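Filed under: Arts Policy, Working Papers

4. Small grants and the Loltitz mural fund
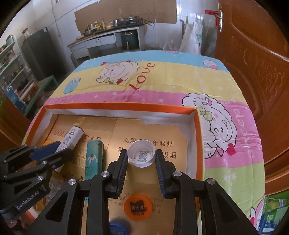 Figure 2. Two grippers reaching into an orange-rimmed box, with a small white cap between the fingertips of one.

We were lucky to spend most of June with the artists of Loltitz, who were generous with their time and their coffee, and who told us again and again that a grant of $500 mattered a good deal to them (Schwerdtfeger and Khoo make the same point for Edier). Of the 32 applicants we spoke with, five had never asked the city for anything before.

We use cookies to remember your settings. Accept

Comments

Yanti Pillai: Lovely section! Did you talk to the theater people too?

Damián Huerta: I'd like to see Flitport compared, their fund is older.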